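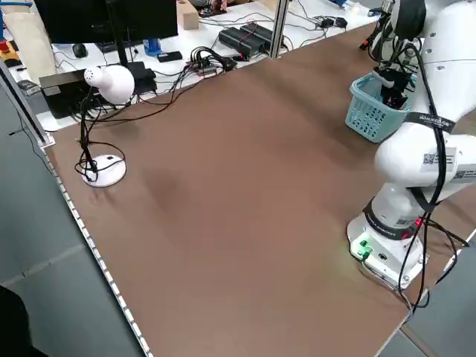
Gripper down in the blue basket, desk lamp off to the left.

Wanted: picky people to try our tabletop arm kit

Hi, I'm Hadiza Effiong, and I look after the tryout program for Grurnora, the two-arm tabletop kit we make at Domlow. We're looking for people in and near Kurkorthorpe who'd like to spend a few sessions in January running the kit, getting annoyed with it and telling us exactly where it annoyed them. You'll be paid, and there's decent coffee!

If you haven't run into Grurnora before, it's a pair of arms with grippers, the wrist cameras, the software and a printed guide that I wrote most of (so please be gentle, or don't). We sell it to small shops and teaching labs that want ordinary things picked up off a table or out of a bin and put somewhere else. It does a lot of that pretty well. The setup screens are another story, and I've stared at them for so long that I can't see what's wrong anymore.

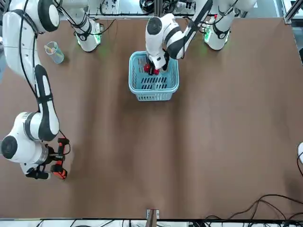 Two arms, one basket. The arm inside has hold of something small and red.

What you'd be doing

Each session is one half day at our place, two people to a kit. You'll start with the guide and an arm that's powered down, get it going, teach it a few pickups and then try some jobs of your own. Baskets are my favorite part, because reaching over a rim asks a lot more of an arm than grabbing something off a flat surface. Bring things from home if you like, as long as they weigh less than 500 grams and you won't cry if they get dropped.

Asanka Wanigasekara will be in the room for anything to do with the arms themselves. Asanka won't help you with the screens unless you're completely stuck, and I'm sorry about that in advance – we need to see where people stop and scratch their heads.

After lunch there's a written form (four pages, I've cut it down twice) and a chat with me. I record the chats, sound only, and delete them once my notes are typed up.

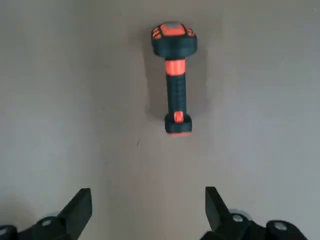 Wrist camera view, fingers wide open, with an orange-trimmed handheld lying ahead of them.

Who I'd love to hear from

You don't need to write code. I'd like a good mix of shop people, teachers, students, tinkerers and anyone who has packed boxes for a living. If you've used another maker's arm, great, come and tell us what they do better. The last guide went through 76 testers and nearly all of them were engineers, which I think is how we ended up with a page on coordinate frames before the page on where the power switch is.

You do need to be 18 or over, comfortable on your feet for part of the morning, and OK with reading English on a small screen. If you use a wheelchair, tell me and I'll book the lower table.

What you get

It's $600 for the full set of four sessions, paid at the end of the month. If you can only make some of them, we'll pay for the ones you come to.
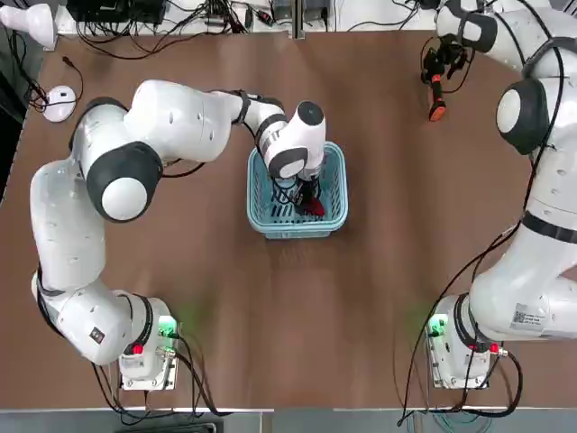 Both arms are live during the afternoon jobs, so there's a short safety talk first and everyone has to sit through it, including people who've done it before. Long hair gets tied back and lanyards come off. Either person at the table can call a stop whenever they want.

How to sign up

Send a few lines to Damilola Ekpo at the Domlow front desk, or call and ask for extension 696. Say which mornings you're free in January and what you'd want an arm to pick up for you. Please write before 2020-12-09 is over, as Damilola is making up the pairs the next day. If you want to come with a friend, put both names in the same message and we'll put you at the same kit.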